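Preguntas frecuentes: descalcificación y agua

¿Cada cuánto hay que descalificar la cafetera?
Con agua dura, cada 2 meses. Con agua blanda basta hacerlo en enero y en junio.

¿Sirve cualquier descalcificador?
Faltora recomienda el líquido Soller, diluido según la etiqueta. El vinagre deteriora las juntas y anula la garantía. 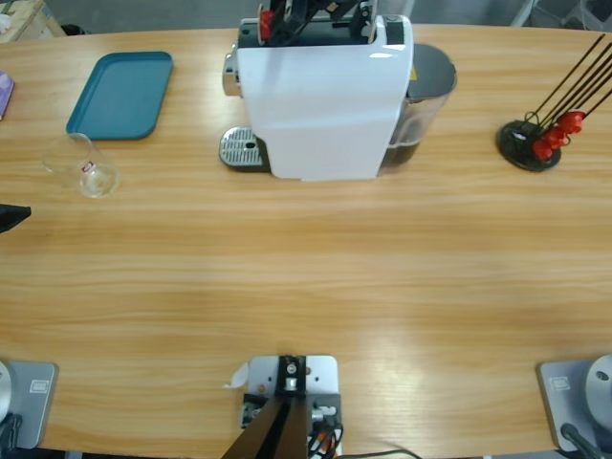
Cafetera de cápsulas con depósito transparente y tapa gris oscuro.

¿Puedo usar agua filtrada?
Sí. El filtro Schmieder se cambia a los 25 litros — antes si baja el caudal.

¿Qué plazo hay para devolver un filtro?
14 días, con el precinto intacto.

Actualizado: 6 ene 2020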